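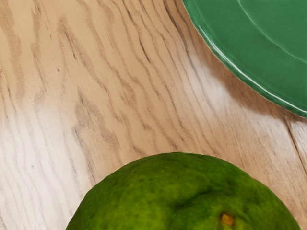 So my half of the project was the boring-sounding half: does it matter where the camera sits when you train in a simulator? Lacey Bickerstaff and I rendered 3,942 views of tabletops with fruit and dishes on them, then trained the same small network twice. One run got only wide views. The other got close views too, where you might see just a corner of a green plate and the top of a green fruit.

I expected the close views to be a mess — green on green, glare on the wood, half of everything missing. And the first run really was bad at them! On our 110 test views it kept marking the shiny patches of table as dish. The mixed run got 23 wrong, and most of those were shadows next to a rim.

We didn't get to try it on the real arm before the deadline, so I can't say if any of this carries over. Pak-hei Fung is picking that up in December, and I've left him my notes on the lighting settings (sorry about the handwriting).

Comments

Maribel Agudelo: Did you keep the wood grain the same in both runs?

Duván Pacheco: Nice! I'd love to see it with the lights turned down.

Recent reports
Skukon: sorting bolts by touch
Plavodico gripper, second try
Mapping the Ulus hallway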